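## 4. Recording Your First Cloth Session

You've paired the wrist units and the head camera shows a green light in Skarkia. Now comes the fun part! 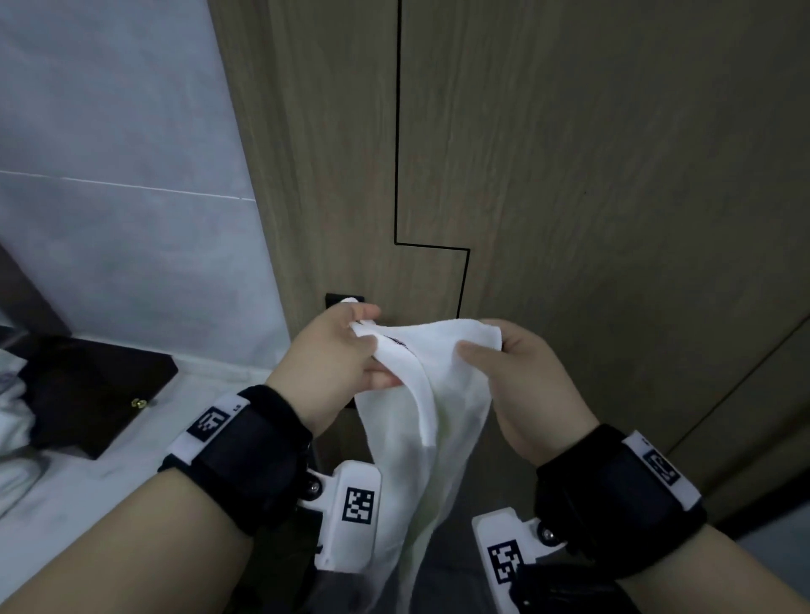 Cloth is a wonderful thing to start with. It never falls the same way twice, so even a short session gives the model plenty to chew on, and all you need is a hand towel or a napkin and a bit of space. Set aside 30 minutes for your first try (you'll probably want to keep going).

### 4.1 Before you press Record

1. Tighten both wrist straps until the marker bands stay put when you shake your hands. You should still be able to bend your wrists freely.
2. Push your sleeves up past the straps. A cuff sliding over a marker is the most common cause of dropped tracking.
3. Open **Session > New** and choose the *Cloth, two hands* template.
4. Type a short task name, such as `fold_half` or `hang_drape`. Use the same name every time you repeat the task.
5. Hold both hands out at chest height and turn them slowly, palms up and then palms down. Skarkia beeps once for each wrist it picks up.

> **Note:** If you hear only one beep, wipe the markers with a dry cloth and repeat step 5. Shiny spots from a ceiling light can hide a marker, so try turning to face another way.

### 4.2 Recording an example

1. Say "start" or tap the foot switch.
2. Look at the cloth before you reach for it. The head camera goes where your head goes!
3. Pick up the cloth and do the task at your normal speed.
4. Keep your hands in view for the whole example, including the moment you let go.
5. Say "done" and wait 2 seconds before you move on.
6. Scrunch the cloth, drop it, and go again.

Fumbles are welcome. If a corner slips and you grab it again, leave that in, as recoveries are some of the most useful examples you can give. Discard a take only if you stopped partway or someone interrupted you.

> **Caution:** The brackets under the wrist straps have hinges that can pinch skin or catch loose threads. Keep them clear of door handles, drawer pulls and jewelry.

> **Caution:** Stop and loosen the straps if your fingers tingle or your wrists get sore.

### 4.3 Mixing things up

Once you have a few dozen good takes, start changing things. Move to another room, swap in a thicker cloth, stand where you'd usually sit. Our test user Maiara Bastos recorded 185 takes of one napkin fold in her own home, and the ones from her hallway helped the Willitz model more than any others in the set. We loved that.

Change one thing at a time and add a tag for it (**Session > Tags**), or you'll have a hard time sorting the takes later.

### 4.4 Saving and uploading

1. Tap **End Session**. Leave the wrist units switched on until the progress bar clears.
2. Play back the first and last takes. Check that both markers are outlined in blue.
3. Tap **Upload**. One session can hold up to 3000 takes; past that, Skarkia opens a second one with the same name and tags.

For charging and strap cleaning, see Section 5.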